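Kostlow Publishes Good Practice Guide for Hand-Held Gripper Recording

Free document sets out common rules for recording everyday handling tasks in homes and shared rooms

Kostlow today released the first edition of its Good Practice Guide for Hand-Held Gripper Recording. The guide is meant for companies and research groups that record people doing ordinary handling work, such as sorting, packing and putting away small items, so that the recordings can be used to train robots.

The guide has 13 sections and is free to use. It covers preparing the room, informing the people in it, checking the tool, running a session, labeling the results and deciding what must be thrown out.

Kostlow wrote the guide over the past year with two partners, Ofori and Grollov. The three firms compared their own written procedures and found that they differed on basic points, including what counts as a finished task and how long an operator may work before a break.

"We had three sets of instructions for the same job, and they did not agree," said Wumpini Sarpong, who led the work at Kostlow. "An operator who moved from one site to another had to learn everything again. Buyers of the data had no way to tell which rules had been followed."
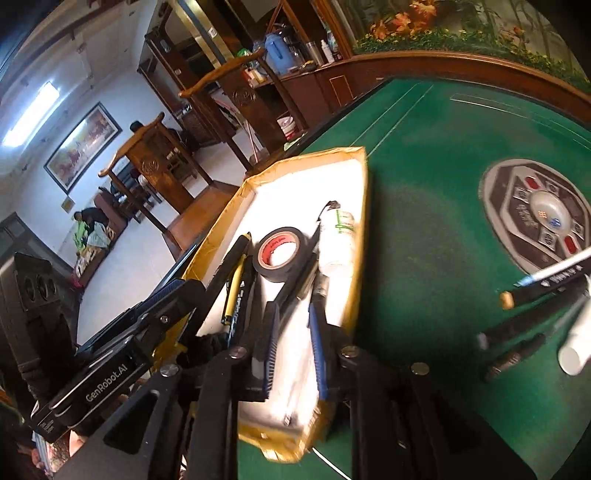
The draft was tested in 380 sessions before release. Operators followed the written rules and noted any step that was unclear or could not be carried out. Reviewers then went through the notes and rewrote the sections that drew the most complaints. The section on labeling was rewritten twice.

Under the guide, furniture and household goods that are not part of a task may stay where they are. Operators are asked not to clear a room to make it look neater, as robots will have to work in rooms that are in use. Items that could break, spill or cut must be listed on the session sheet before recording starts.

Everyone who may be recorded has to be told beforehand, including people in the background who take no part in the task. They must be given a contact name and may ask to have a recording removed. Private papers, screens and medicine labels must be covered or taken out of view.

The tool check comes at the start of every session and again after any drop or knock. Operators open and close the fingers fully, look over the grip pads for wear, and test the mounting screws by hand. A worn pad must be replaced before work goes on, and the change has to be written on the session sheet.

Failed attempts are to be kept and marked as failed. The guide says that a dropped item or a missed grasp should not be deleted unless the recording itself is damaged. Operators must not be paid less for sessions that contain failures.

Breaks are required after 40 minutes of continuous handling. Operators may switch hands between tasks but not during one.

The guide does not cover the safety of powered robots and does not replace local law on privacy or employment. Groups that work under stricter rules should keep to those rules.

A training course based on the guide will open in December under the name Zurkuvia. It takes 6 hours and ends with a practical session. Kostlow has set aside 790 places for the first round, and employees of small firms may apply for a reduced fee.

Comments on the first edition can be sent to Kostlow in writing. Each comment should give the section number and, where possible, suggested wording. Sarpong's team will publish its replies together with the second edition.

About Kostlow

Kostlow provides procedures, training and review services for organizations that record handling work for robot learning.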